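Home Archive About Contact

What changed at Surneck when the grippers came in

Posted in September by the author | 38 comments | Share 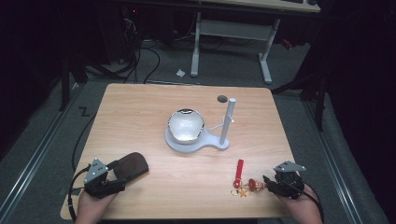 A bowl on its stand, a brown pad and a keychain, with a gripper in each hand.

I have worked at Surneck for long enough to have had three different job titles without moving my locker. I started on the packing benches, then I was a line lead, and since spring I have been what the paperwork calls a demonstrator. A few people who read this blog used to work with me and have asked what that means and whether the benches are still there. This is my attempt to answer both.

Surneck packs small mixed orders for other companies. If you buy a bowl, a coaster and a keychain from a gift shop website, there is a fair chance the shop has never touched them. They come to us by the pallet, we put them away, and when an order arrives someone picks the pieces, checks them, wraps them and closes the box. The big boxes have been handled by machine for years. The small odd things have always been done by hand, because they are all different and half of them are breakable.

Last year management signed a contract with Grundach for arms to do part of the bench work. The arms learn from recordings of people doing the job. You hold a gripper in each hand, you move the items the way you would on a shift, and the movement gets saved. One run through a task is called a take. After enough takes of the same task they train the arm on it and try it out. My job is to do the takes.

The grippers took some getting used to. They are heavier than they look, and the cables pull a little if you reach across yourself. For the first two weeks my wrists hurt in the evening. The bigger adjustment was losing my fingertips. When you pick up a keychain by hand you don't think about it, you just sort of sweep it up. With a gripper you have to decide which part of it you're going to hold. The strap is easy if it's standing up and annoying if it's flat. A ring will slide away from you. A little figure is fine if you come at it from the side. I had packed thousands of those things and couldn't have told you any of that.

Bowls are slower. You can't squeeze them and you can't let them knock against anything on the way up. I go for the rim, and I take longer than I would on the bench, where we had a target of 38 orders an hour for mixed small goods. There is no target in the recording room. We are told to work at a steady pace and not to rush, which was strange to hear in that building.

My day now goes like this. I start at 7:00, check the list of tasks, set out the items for the first one and do takes until the break. The items get moved between takes so the arm doesn't learn that a coaster always lives in one spot. If I drop something I mark the take and go again. On a good day I get through 300. Our team had 3861 saved by the end of the first stage, and 734 of those were thrown out on review, mostly for drops and for hands going out of view. I was surprised it was that many. After that they gave us a short talk on where to keep our elbows.

The files go into a program called Import. It was supposed to be a temporary name. Import checks each take, puts it in the right folder and rejects it if something is missing. It used to reject things without giving a reason, and we spent a lot of one month guessing. Now it gives a code, and there is a sheet taped up with what the codes mean. I wrote some of that sheet, so if you work there and it's confusing, you can tell me.

Now the part people ask about, which is jobs.

There were two rows of packing benches when I started. There is one now, plus the area with the arms, which everyone calls Ritchie after the street side of the building it's on. No one was let go when Ritchie opened. What happened is that people left the way they always do in a warehouse, and the spots weren't filled. I think that's a fair description and I also think it's not much comfort if you were hoping to get your cousin in, which used to be how a lot of us got hired.

The arms do the plain orders. One coaster in one sleeve, one keychain in one bag. They are slower than a good packer but they run through the lunch break and into the evening. What's left on the benches is everything else: gift wrap, glass, orders with a note in them, returns that came back in pieces. The packers who stayed will tell you the work is more interesting. They will also tell you it's more tiring, and I believe them. The easy orders were where you got your breath back. When every box in front of you is a hard one, the hour feels longer. The target for the benches was lowered in the summer after enough people complained. I would say it should have been lowered the same week the arms came on.

Pay is a sore point. Demonstrators get a higher rate than packers. I'm glad to have it, but I learned everything I'm recording by standing at a bench beside other people, and several of them were better at it than me. One showed me how to nest bowls with paper so they don't ring when the box is shaken. That trick is in the takes now. She is on the old rate. I brought this up at a staff meeting and was told it was being looked at. I'll post again if anything comes of it.

I have also been asked if I feel bad about doing the recordings. Some days a little. I don't think the contract would have gone away if I had said no, and my back is better than it has been in years. I can also see that when they have enough takes of a task, they stop asking for that task. The list changes every few weeks. So far there has always been something new on it, and the new items are getting fussier. Nobody at Surneck has said how long the list goes on, and I haven't heard a straight answer from Grundach either.

If you're at a place that is about to do the same thing, a few things I'd ask about early. Ask what happens to the bench target once the easy work is gone. Ask who gets offered the recording jobs and how they're picked, and get it in writing. Ask for a chair that goes up and down and for breaks on a timer, because you will not notice how long you've been holding the grippers. We got the timer in the second month. It's loud and I don't like it, but my wrists are fine.

Next stage is bags with drawstrings. I tried a few before I went home yesterday and dropped most of them.

Share this post | 38 comments | Older posts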